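Mfinanga Cup
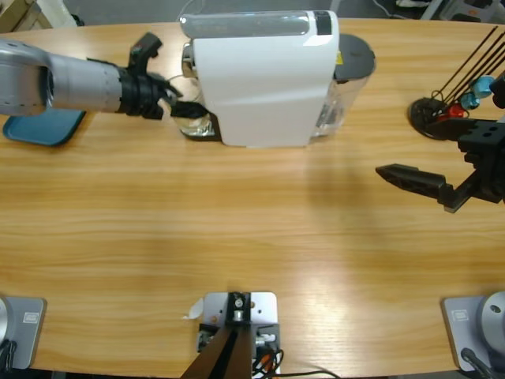 The Mfinanga Cup is a knockout football tournament for amateur clubs, and I've been following it long enough that my friends made me write this entry. It started as a one-day thing between two village sides, Litura and Rikitz, and it now takes in 30 clubs every February. I watch most of the early rounds on my laptop with a coffee going, and a white machine with a clear glass cup at its side is pretty much what I think of when somebody says "first round" (kickoff is at 8 in the morning!). The two best teams from the year before skip that round.

Format

Ties are one match only, no replays. If it's level after 90 minutes they go straight to penalties - extra time was dropped years ago and I still miss it. Squads can have up to 20 players, and a player who has turned out for one club can't switch to another until the next edition.

Ground

The final is always played on a Sunday at Clodix Park, which has 532 seats and a grass bank behind the north goal. The record crowd is 3003, for Litura against Rikitz, and I was on that bank, squashed against a fence and loving it.

Records

Litura have the most titles with seven. The top scorer is Wafula Kaijage, a left-footed striker who started out as a fullback and played more than 210 matches for Rikitz in all competitions. He scored four in one semifinal - the last one from so far out that the keeper was still waving his defenders forward. Rikitz lost the final that year, on penalties.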